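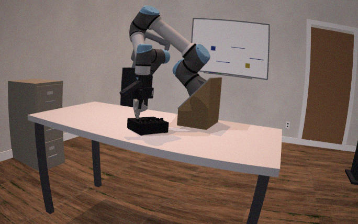 Jointed arm at a long table, computer render

Products > Test Instruments > Insulation and Continuity > Saltamo 500

Saturday, January 6, 2024
By Siddiqui Instruments

Saltamo 500 Insulation and Continuity Tester

The Saltamo 500 is a hand-held tester for electricians who work on fixed wiring in homes, shops and small industrial units. It measures insulation resistance and low-resistance continuity, and it will also read AC and DC voltage so that a circuit can be checked before a test begins. The controls are a rotary switch, a test button and a lock key. There are no menus to go through for everyday tests.

Insulation tests can be made at 250 V or 500 V DC. Readings up to 200 megohms are shown on the main scale, and anything higher is displayed as over-range. If the leads are placed across a live circuit the tester sounds a warning and will not start the test. When the button is released the circuit under test is discharged through the instrument, and the falling voltage is shown on the display until it is safe to remove the leads.

Continuity is measured with a 200 mA test current. Lead resistance can be nulled by holding the probes together and pressing the zero key. The value is kept when the tester is switched off, so it should be set again whenever the leads or clips are changed. The buzzer can be turned off for work in occupied buildings.

Results are stored by circuit number. The memory holds 500 results, which can be copied to a computer over the USB lead supplied. Files are saved in CSV format and open in any common spreadsheet. The Ternau certificate software will also read them directly, but it is sold separately and the tester does not depend on it.

What is in the box

Saltamo 500 tester
Red and black test leads with fused probes
Crocodile clips, one pair
Remote switched probe
USB lead
Carry case with shoulder strap
Printed quick guide and calibration certificate

Power is from six AA cells. Rechargeable cells may be used, but they must be charged outside the instrument. The battery symbol flashes when there is enough power left for a short run of tests, and the tester then locks out insulation testing before the readings are affected.

The case is sealed against dust and light splashes. It should be wiped with a damp cloth only. Solvent cleaners will cloud the display window.

Calibration and repair

We recommend calibration every 12 months. This is carried out at our Clirnness workshop, and instruments are normally returned within 3 working days of arrival. Please remove the cells before posting and include the leads, as these are checked at the same time. The workshop closes for the first two weeks of August, and testers received then are dealt with in order when it reopens.

The Saltamo 500 carries a 3 year warranty, excluding leads, probes and fuses.

Ordering

Order code 1741 for the standard kit. Replacement lead sets and the remote probe can be ordered as spares under the same code with the suffix L or P. Trade accounts are invoiced on despatch.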